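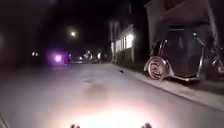

By R. Mfinanga | Food | 2019-03-24

The Soup That Waits for You

In Zonholm, the bakers eat dinner when other people are already asleep. I learned this in January, when I rented a room above a bakery on Jilton Street and could not sleep because of the mixers. On my third night I went down to complain. I came back upstairs one hour later with a full stomach and a jar of bean soup under my arm.

The soup is called hotov by the people who make it, after the village of Hotov, where the recipe comes from. It has white beans, smoked paprika, a lot of onion, and pieces of old bread which are put in at the end. There is no meat in it. The bakers told me that their grandparents added a ham bone if they had one, but mostly they did not have one, and the soup without the bone is the one that people remember.

What interested me was the time. The beans go into water in the morning, when the shift ends. In the evening they go into a heavy pot with the onion and bay leaf, and the pot goes into the bread oven while it is still warming up. After this it stays near the oven door and is moved a little when somebody needs the space. It is eaten between the rye and the white loaves.
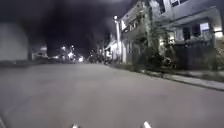
The street at night, with a lamp and a few lit windows.

I have now made hotov many times in my own kitchen, which has only a small electric oven, and I can report that it works well. The first time I made the mistake of cutting the onions too fine. They disappeared, and the soup was sweet and flat. The onions should be in thick half-moons, and they should be cooked slowly in oil until they are soft but still have their shape. I use four large ones for a pound of dried beans, and this looks like too much until they are cooked.

The paprika is added off the heat. If the oil is too hot, it becomes bitter in a few seconds, and then you must begin again. I stir in two spoons of the smoked kind and one of the sweet kind, then the soaked beans, then enough water to cover them by the width of three fingers. Salt comes later. In the bakery they add it after the first hour. I have read that this rule about salt and beans is not true, but I follow it anyway, from respect.

Cover the pot and put it in the oven at 275 degrees. Three hours is usual. Old beans can need four, and you cannot see from the outside which beans are old, so please taste them. When they are soft, take out one cup, crush it with a fork, and put it back. This makes the broth thick.

For the bread, take a sour rye that is at least 2 days old. Tear it with your hands and fry it in oil with a clove of garlic. Half of it goes in the pot and becomes soft, and the other half is for the top. A spoon of vinegar at the table is also traditional. One of the bakers takes pickled cucumber instead, chopped very small, and I have started to do the same.

The soup keeps for four days in the refrigerator and becomes thicker each day. I add a little water when I heat it again. On the last day I eat it cold on toast, with raw onion, standing up, as they do downstairs.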